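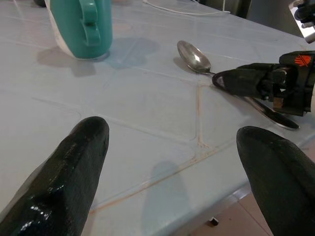
Page last changed: 3/25/25

Plumidden picture page: mugs, spoons and a tiled table

The view from the wrist camera, with the spoon in the other arm's jaws and the teal mug over to the left. I love this angle! The two big dark fingers at the bottom belong to the hand that carries the camera, so the learner always sees its own fingertips along with whatever the other arm is up to.

Welcome to the Plumidden gallery. Plumidden is our collection of two-armed kitchen tasks, recorded by people driving the arms by hand so that a policy can learn from what they did. We are up to 3395 recordings now, and the first 2000 went into the training run we call Flisora. Everything since August is new material, most of it cups and cutlery, and I think it is the best stuff we have gathered so far.

A few more notes on the picture, for those of you who like to look closely:

The spoon. It is held near the place where the bowl meets the handle, with the bowl facing up. Spoons are wonderful teachers. They are shiny, thin and flat along the handle, and every one of them picks up the lights in a different way. Our early sets had far too few of them, and the learner would go for the middle of the handle every single time.

The mug. Teal with a white section, handle toward the right. A mug and a spoon together give us a whole family of tasks: spoon into mug, spoon next to mug, mug moved out of the way first. We record each of them from 4 starting layouts, and the operator picks the order (I always do the mug-first ones while I'm fresh).

The table. Pale blue tiles, with some orange-brown in the grout. Those lines and the soft shadows are good practice for a vision model – a plain white board would be much easier, but kitchens aren't plain white boards.

The cable. A thin white one runs along the far side. Cables do appear in our recordings, and we keep those takes in the set as long as the arms can move freely.

How a session goes

One operator drives both arms through Skilport, our recording tool, which saves the camera views and the joint positions together. Before each take we type a short instruction in normal words, such as "put the spoon in the mug." Then it's go, do the task, stop, and reset the objects by hand. A session has 6 blocks with a break after each one.

Fumbles are kept too! If the spoon slips and the operator picks it up again, that take gets the tag "recovered" and stays in. The Flisora run had a separate folder of those, and it was the folder we opened most often when we wanted to see how a good second try looks. Takes that end with the task undone go into Bepari, our review queue, where somebody watches them at double speed and adds a note on where things went wrong.

Coming next are forks, bowls with a narrow rim, and handing a spoon from one arm to the other. The handover tasks are the ones I can't wait to record – the instructions are already typed in and the layouts are drawn. New pictures will go up on this page as the blocks are finished.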